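The Spreadsheet

I had 200 dollars left in the arm budget and I was feeling pretty good about it – until Plumden emailed over the new quote.

We refurbish old office desktops. My job that February was to work out whether we should buy a second robot or keep renting the one from Grellano. I'd named my spreadsheet "final." Then "final 5."

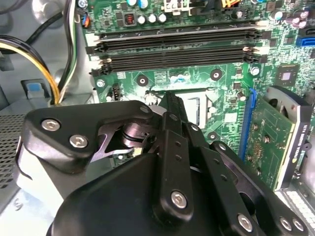

The trouble was fingertips. Everybody budgets for the arm, and there I was, hunting for 135 dollars to cover spare tips and screws (and shipping, I always forget shipping!). I moved the money out of training, felt bad, and moved half of it back.

So I took my laptop out to the bench, where I think better.
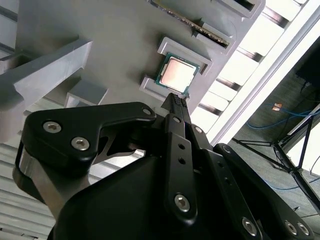

A processor in its holder, with the gripper close by.

I added a line for holders. I added a line for a sturdier table. By lunch I'd spent the coffee money on paper, and I called the Barbieri sales desk to ask if they'd take installments.
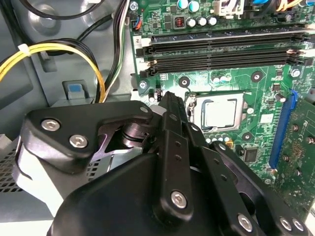
They would, over 100 weeks, but the rep wanted to know how many machines we planned to open up in a year. Buy for the work you have, Trorero told me when I forwarded him the terms, and rent for the work you're hoping for. He also said my shipping was still too low.

I went back and fixed the shipping. Then I sat there with the two columns, rent and buy, and they were so close that I started rooting for one of them like it was a ballgame.

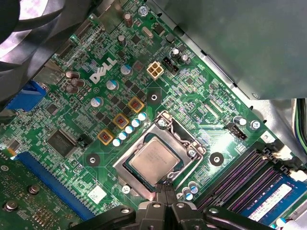
What I Sent Upstairs

One arm, rented, through the summer. Two sets of tips, bought. I attached "final 6" and went to get my coat.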